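4.2 Who speaks first after a public statement

We coded 382 open letters and sermons posted by local clergy in the Srour and Trarska districts, all dealing with the March housing vote. Coding done by two readers, disagreements settled by a third (Nechyporuk). Most letters short, under 700 words. Longer ones came almost entirely from Trarska, where pastors post the full sermon text and not a summary.

Main result first. Letters naming a politician drew more replies than letters naming only the policy, but the replies came from further away. Local readers mostly answered the policy letters. This held in both districts, weaker in Srour.

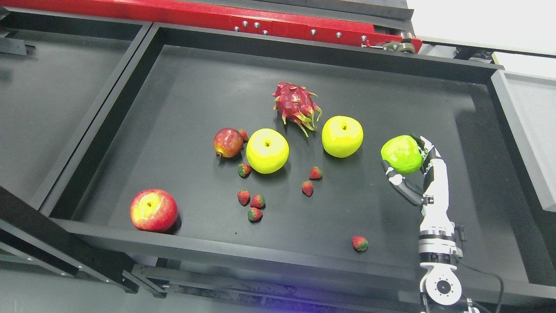 Figure 3. Artificial fruit in a black tray, with robotic hand at right.

Reply counts are skewed. One letter from Grimelness passed 1000 replies in its first evening and was dropped from the means, see Table 2. Keeping it in does not change the sign of the effect, only the size. We also dropped duplicates, wich were common where parishes share a newsletter. 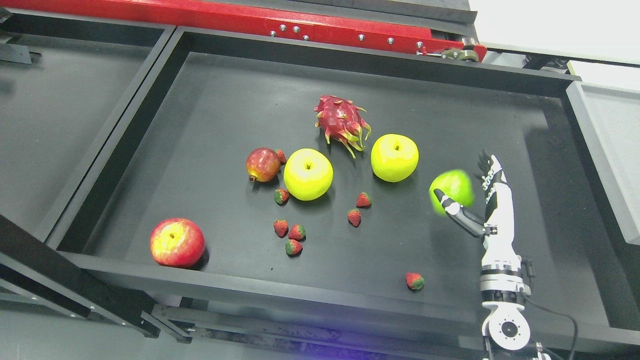 Interviews point the same way. Of the clergy who agreed to talk, some 40 in all, most said they had expected trouble from their own members and got it from strangers instead. Several had stopped posting by the time we called. Nadiia Nechyporuk's earlier work on the Stullex parishes found a similar drop-off, though over a longer period and with no vote pending. Wether the silence lasts past one election cycle we can't say from these data. Tone was coded seperately (section 4.3).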